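Desk mat vs bare wood – worth it?
Home Office Corner > Desks

tovwood_fan
Got a light wood desk, kettle lives at the back by the wall, lamp back left. Big dark mat in the middle.

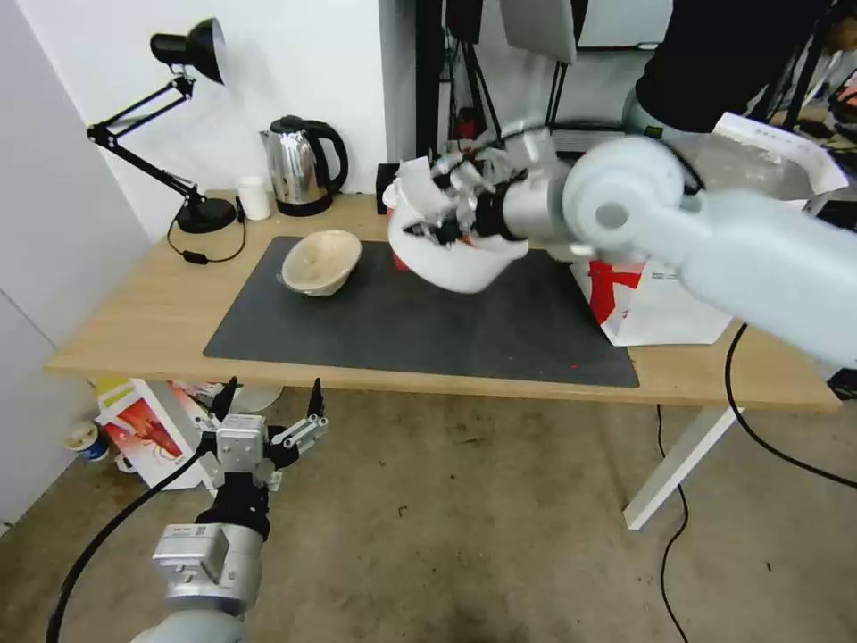 Mat's 900 mm wide, Horkerska, had it 3 months. Keeps scratches off but shows every crumb. Keep or ditch?

Skimcombe
Ditch. Bare wood wipes down in 4 seconds. And teh kettle next to paper stuff? no thanks

duangkaew22
Disagree – keep the mat. Damp cloth, done. Id move the kettle tho.

tovwood_fan
Kettle stays, no other outlet. Lamp cord hanging over the front bugs me more.

Skimcombe
Clip it under the edge. Shopping bag off the desk too, eats the whole right end

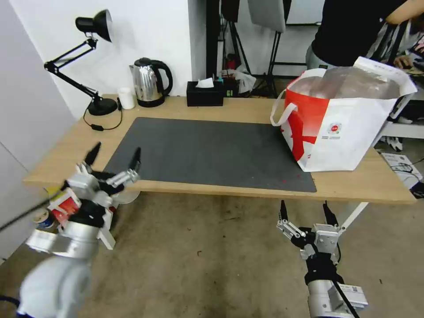 duangkaew22
Re: Desk mat vs bare wood – worth it?
Cord clips yes. Still say keep the mat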